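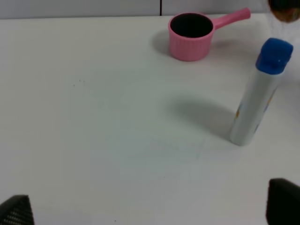 Kitchen notebook, Skarkdale, March 2019

Pickled carrot and radish, third try. The January jars were too sour and the radish became soft after a few days, so I have changed two things. The salt is now first and alone: 50 g for 1000 g of cut vegetables, left in the colander while I prepared the vinegar. Then rinse, and press with the hands. Before, I put the salt directly in the liquid and I think this was the mistake.

Sugar is the same as in January. The vinegar is rice vinegar from Kevano, because the shop had no more of the other one. It smells milder. I did not boil it this time, only warmed it until the sugar was gone.

Filled 5 jars. The last one is not full to the top, so we should eat from it first.

Daithí tasted after three hours and found it already good with bread and cold pork. For me it is too early, the carrot still tastes raw in the middle.
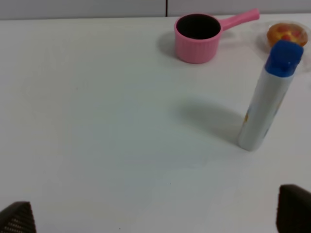
Pui-shan thinks the sticks are cut too thick, and that with thinner ones I could take less vinegar and would not need to wait until tomorrow. She also wants a little ginger in it. I answered that I will try thin sticks in one jar, but ginger I keep for another batch, otherwise I do not know which change did what.

To do:
Cut one carrot very thin, same liquid, compare with jar 3.
Ask Ngân if she rinses one time or two times.
Write the vinegar name on the lids. In January I forgot and had to guess.

Next morning. Radish is crisp, colour a bit pale. The sourness is much better. Still slightly salty at the end, so I will rinse longer. Jar 3 has more liquid than the others and tastes the weakest.

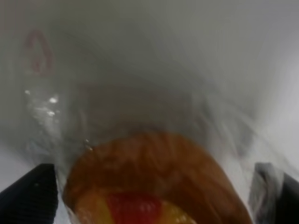
Plastic, close up.

Tươi took one jar home. The others stay on the bottom shelf of the fridge, please do not open jar 3 before I have made the comparison.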